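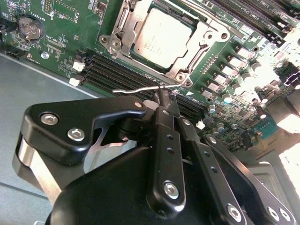
Guangming Hou wrote in last week to ask whether the valley line was ever going to reach Drevitz, or whether we would still be printing maps of it when his kids were in college. Fair question, Guangming, and we finally have something good to tell you!

The fiber is in the ground all the way to the Drevitz grange hall. The crew from Michalski pulled the last stretch through the conduit under the creek on Thursday, and Trinidad Daza went out with the test set the next morning and got clean light on every strand. Six of those strands are ours under the lease with the county, and the rest stay dark for now. After the winter we had with the pole permits (18 of them sent back for the wrong form, then sent back again for the right form with the old logo), it was a real pleasure to stand in the mud and look at a reading on a little screen.

The cabinet by the hall gets its power hookup next. Cingate has the switch configured and boxed up, and Remigiusz Zieliński has the door keys, so please call him and leave the lock alone if you see the door hanging open again. The wind catches it.
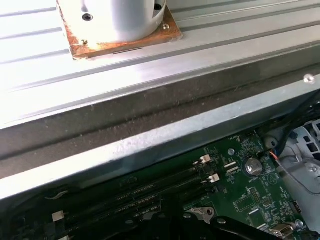 Do I have to sign up for the new service if I already have the wireless link? You can stay on wireless as long as you like, and your monthly bill won't change. The tower on Pritum Hill stays up and keeps its current equipment. Houses past the second cattle guard will need it for a good while anyway, and a few people have told us they would sooner keep the dish than have a trench across the yard.

For everybody who does want fiber, the sign-up sheet is at the library desk and also at the feed store. You'll need your parcel number, and a rough sketch of where the line could come in helps the crew a lot. The hookup is free for the first 40 homes on the list. After that it's billed at cost, and we'll send you the figure before anyone picks up a shovel. Drops start in August, working down from the grange hall toward the river.

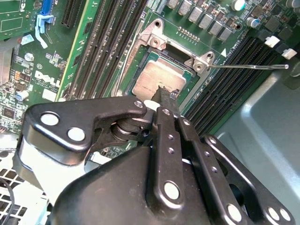
Speed is what most of you ask about, so let's get to it. Every home on the new line gets the same rate up as down, which will be a wonderful change for anyone who has tried to send a video off the hill on a weeknight. Your own equipment may turn out to be the slow part, and there's no need to rush out and buy anything. An ordinary computer, with a green Dell motherboard in a light gray metal case like this one, can go on the new line with a network cable if it has a working port. Try the cable first and see how it does before you spend money on a new wireless card. Ehsan Hashmi has a box of spare cables and is happy to hand them out.

The next open meeting is at the grange hall, upstairs, at the usual time. Wojciech Gajewski is bringing the big route map with the parcels marked, so come find your house on it. If your driveway is drawn in the wrong place, bring a pencil. Parking is on the north side only while the trench by the front steps settles.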